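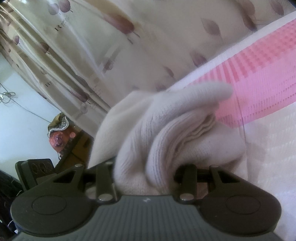 Socks, round one.

Last updated in January
4 min read

Hedvika had the trigger hand that night. Ho-yin had the laptop and the list, and Ilse sat on the floor with her back to the wall, eating crackers out of the sleeve.

"Squeeze less," Ho-yin said.

"I am squeezing less."

"The log says 406."

"Then the log is wrong."

The club had until Sunday to hand in 200 clean grasps. Mr. Jansen had written the number on the whiteboard at school and underlined it twice. The other teams were doing blocks and cups. Thijs Cuypers had picked laundry for theirs, because his grandmother folded laundry every day and her hands hurt, and then Thijs had moved to another town with his father and left them the idea and a box of cables.

Hedvika opened the fingers, backed off, and came in again from higher up. She kept her wrist straight the way Thijs had shown her. Ilse wrote down the time.

"What did he call it?" Ilse asked. "The program. Before he changed it."

"Nolura," Ho-yin said. "It was going to be Drudar, but his cousin had a band called that."

"Nolura is worse."

"I told him."

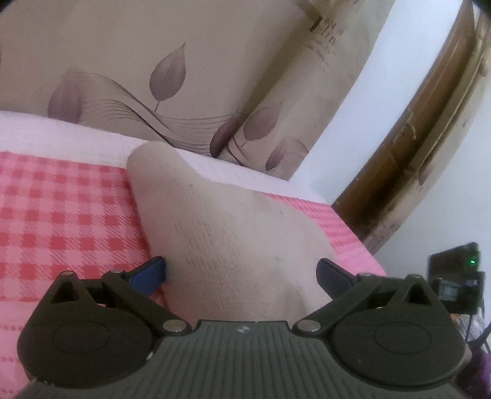

By nine they had 248 tries on the laptop, and Ho-yin had thrown out more than he wanted to. He read the bad ones aloud by number and Ilse crossed them off. Hedvika put the gripper down and shook out her fingers. There was a dent across her palm from the handle.

"Has anyone called him?" she asked.

Ho-yin kept scrolling. Ilse folded the top of the cracker sleeve over, then folded it again.

"I did last week," Ilse said. "His new school doesn't have a club. He asked if we'd changed the name."

"What did you say?"

"I said no."

Hedvika thought about the form Mr. Jansen had given them. It had a line for team members, with room for four. Ho-yin had filled in three and left the last one blank, in pen, so it wasn't an accident.

"Put him on the form," she said.

"He's not enrolled."

"Put him on anyway. Mr. Jansen can cross it out."

Ho-yin got the form out of his backpack and smoothed it on his knee. He wrote slowly. He had to ask how to spell Cuypers, and Ilse told him.

"How many more?" Hedvika said.

"Two."

She picked the gripper up again.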